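The Old Office Tower Is Not a Bargain Until You Open It

Every few months somebody discovers the retired office desktop and writes as if they had found a loophole. Buy a Dell that spent its life under a desk in an accounts department, add memory, add a drive, and you have a computer as good as new for the price of a nice dinner. I have read this advice on Kesex, I have read it on the Klinhom boards, and on a slow Sunday I took it. I paid 38 dollars for the tower, and I am still not sure who got the better of the deal.

My complaint is with the word "upgradeable." It gets stamped on these listings the way "cozy" gets stamped on small apartments. A case you can open is a fine thing, and I would take one over a glued laptop any day. But opening it is the easy part. What matters is what the board inside will accept, and the seller almost never says. Mine took memory happily. It would not take the power supply I had sitting in the closet, which had the wrong plug for that board, and the adapter cost 23 dollars with shipping.

Byung-chul Cho, who fixes computers in Clurnurport and has sold me parts for years, thinks I am being unfair. His view is that these machines were built to be serviced by a bored person in a hurry, and that this shows in every latch. He has a point. The sheet metal is decent, and most of what you want to reach can be reached. He also charges by the hour, so he can afford to be fond of them.

Where we really disagree is on the processor. The guides say to swap it, as if it were a light bulb. You lift a lever, you lift out the old one, you drop in the new one. Fine – except that the chip worth having often costs more than the whole tower did, and the board may need new firmware before it will start. I spent five evenings learning that. The gain, in my daily use, was a spreadsheet that opened a little sooner.

So before you buy, ask the seller for the model number of the board and a photo with the side panel off. If the answer is that it "should work with anything," keep your money. Grovarar, the secondhand shop I use now, will open the case on the counter if you ask, and I have walked away from two of theirs after looking. I would still rather buy there than from a stranger with a blurry listing and a lot of adjectives.

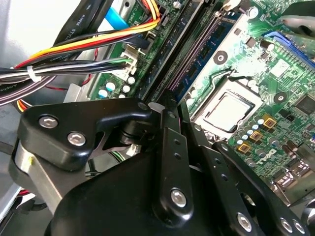
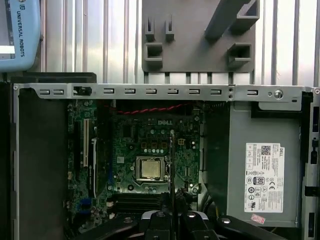
Dell desktop with the case open. The first picture is closer in on the processor and its loading lever; the second takes in more of the case and the rail above the board.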